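Vimside Books

Vimside Books is an independent used and new bookstore in the river town of Mandberg. It occupies the ground floor and most of the basement of the former Sequeira Building, a dry goods store that went under in stages over the better part of a generation. The shop is known locally for its regional history shelves, its long-running reading nights, and a filing system that has been the subject of at least one letter to the town paper.

Name

The name has no agreed origin. The founding partners gave different accounts, sometimes in the same interview. One version holds that it was a misprint of "Rimside," the old name for the bluff road, and that the sign painter refused to redo the work without a second payment. Another holds that it was the winning entry in a customer contest for which no other entries survive. The sign itself, green on cream, has been repainted but never corrected.

History

The store was opened by two retired schoolteachers who had been selling paperbacks out of a garage and had run out of garage. The opening stock was 2,530 books, a figure recorded in pencil on the inside of the cash drawer and still legible. Most had come from estate sales in the surrounding county, and a large share were condensed novels, cookbooks, and guides to income tax law that had since been repealed.

Early trade was thin. The first winter's ledger shows long stretches in which the only recorded sale is a greeting card. The partners kept the doors open by renting the upstairs front room to a piano tuner, whose work could be heard throughout the fiction section and is mentioned, without affection, in several early entries in the guest book.

The shop's fortunes improved when the only other bookseller in Mandberg, a chain outlet at the edge of town, closed to make room for a mattress store. Vimside took over its school orders and, for a short while, its magazine rack. The magazine business was dropped after customers were found to be reading the magazines and putting them back, a practice the store had encouraged with armchairs.

Ownership passed to Beatriz Bettencourt, who had worked the register through high school and returned after a career in hotel management. Bettencourt brought in new titles, a card reader, and a heating system, in that order. She also took out a lease on the basement, which nearly doubled the floor space and introduced the store to the subject of groundwater.

Premises

The main floor keeps the tall windows and pressed metal ceiling of the dry goods era, along with a brass rail that once held bolts of cloth and now holds the umbrellas people leave behind. New books are at the front. Used books begin at the second pillar and continue, with interruptions, to the back wall.

The basement is reached by a stair that the fire inspector has described in writing as "adequate." It holds the bargain shelves, the children's room, and the regional history collection, which was moved off the floor after a wet October and has been stored no lower than knee height ever since.

Stock and shelving

Subjects are arranged according to a plan devised by the founders and revised by everyone who has worked there. Biography is divided into people who wrote books and people who did not. Travel is sorted by how far the place is from Mandberg, so that the next county occupies the eye-level shelf and Australia requires a step stool. Poetry has a bay of its own near the radiator, where sales are strongest from first frost to spring.

A proposal to adopt a standard system was put to customers in a suggestion-box vote and lost. Several ballots asked for a bench instead. The bench was installed.

The regional collection is the part of the store most often consulted by outsiders. It includes almost 400 county histories, church anniversary booklets, and high school yearbooks, many of which are not for sale and are marked accordingly with a slip that customers are inclined to remove.

Community role

Reading nights are held in the children's room once the children have gone home, and the seating reflects this. Attendance is modest and loyal. The shop also hosts a Portuguese conversation table, a mystery club whose members are asked not to shout, and a yearly birthday party on 11th March, at which cake is served on the front counter and all used books are discounted by the age of the cash register, up to a limit set after the first year.

During a road repair that closed the bluff road to cars, regulars carried deliveries down from the upper parking lot by hand. The store put their names on a bookmark. Two names were misspelled, and the bookmark is now sought after by people who collect that kind of thing.

The shop's relations with online selling have been cautious. A listing service called Veroron was tried for one season, during which Vimside sold a number of gardening books to distant addresses and spent much of the profit on tape. Bettencourt told a chamber of commerce breakfast that she had nothing against the internet but preferred customers she could hand an umbrella to.

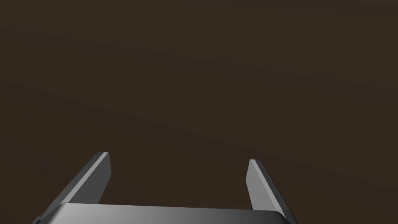
By the Mandberg Local Pages editors

Reception

Visitors tend to praise the selection and the staff and to report having been lost. A regional travel guide gave the store a short entry that called it "worth an afternoon," to which the shop replied, on a chalkboard by the door, that most people needed longer to find the exit. The letter to the paper mentioned above complained that a biography of a well-known general had been shelved under people who did not write books, when he had in fact written 6. The book was moved. The general's memoirs were later found in Travel.

See also

Sequeira Building
Mandberg bluff road
Used bookstores of the river counties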